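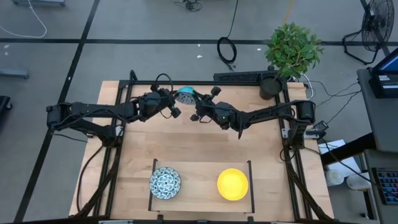
Bronwyn Fairweather

Teilnehmende gesucht: Schlaftagebuch ohne Heilsversprechen

Wer in den letzten Jahren eine Apotheke betreten hat, weiß, dass sich mit schlechtem Schlaf gutes Geld verdienen lässt. Tees, Sprays, Gewichtsdecken, Ringe für den Finger. Ich schreibe seit längerem über solche Produkte und habe noch keines gefunden, dessen Wirkung mich überzeugt hätte. Das kann am Markt liegen oder an mir. Für eine Textreihe über Schlaf im Alltag suche ich deshalb 20 Personen, die vier Wochen lang aufschreiben, wie sie schlafen – mit Stift und Papier, ohne App.

Anlass war eine Leserumfrage in meinem Rundbrief Givis. 1166 Antworten kamen zurück, und die meisten beschrieben dasselbe: Man liegt um drei Uhr wach und liest auf dem Telefon, warum man um drei Uhr nicht auf das Telefon schauen soll. Eine Studie war das nicht. Geantwortet haben vermutlich vor allem Leute, die ohnehin schlecht schlafen, und wer daraus eine Volkskrankheit ableiten will, soll das bitte ohne mich tun.

Was zu tun ist: Sie füllen jeden Morgen vor dem Frühstück eine halbe Seite aus. Zubettgehen, Aufwachen, Kaffee, Alkohol, Streit, Lärm. Einmal pro Woche telefonieren wir eine Viertelstunde. Am Ende schicken Sie mir das Heft; Porto und Umschlag stelle ich. Start ist im Dezember, also in einer Zeit, in der kaum jemand vorbildlich lebt. Das ist Absicht.

Mitmachen können Erwachsene, die zu Hause schlafen und keine Schlafmittel auf Rezept nehmen. Schichtarbeit ist kein Hindernis, kleine Kinder auch nicht. Wer wegen einer Schlafstörung in Behandlung ist, bleibt besser dort; ich bin Journalistin und kann niemanden medizinisch beraten.

Die Aufwandsentschädigung beträgt 200 Euro, auszuzahlen nach Eingang des Hefts, auch wenn Lücken darin sind. Mir ist eine leere Zeile lieber als eine erfundene. Das Geld stammt aus Abonnements, von Herstellern nehme ich nichts. Zitiert wird nur nach Rücksprache und auf Wunsch unter anderem Namen.

Zur Bewerbung genügt ein Brief oder eine Mail mit höchstens 2000 Zeichen: Wie sieht eine gewöhnliche Nacht bei Ihnen aus, und was haben Sie schon ausprobiert? Lebensläufe brauche ich nicht. Bitte auch keine Auswertungen von Uhren oder Armbändern beilegen – was ein Gerät am Handgelenk für Tiefschlaf hält, interessiert mich an dieser Stelle nicht.

Kontakt: Bronwyn Fairweather, Redaktion Givis, Stichwort »Schlaftagebuch«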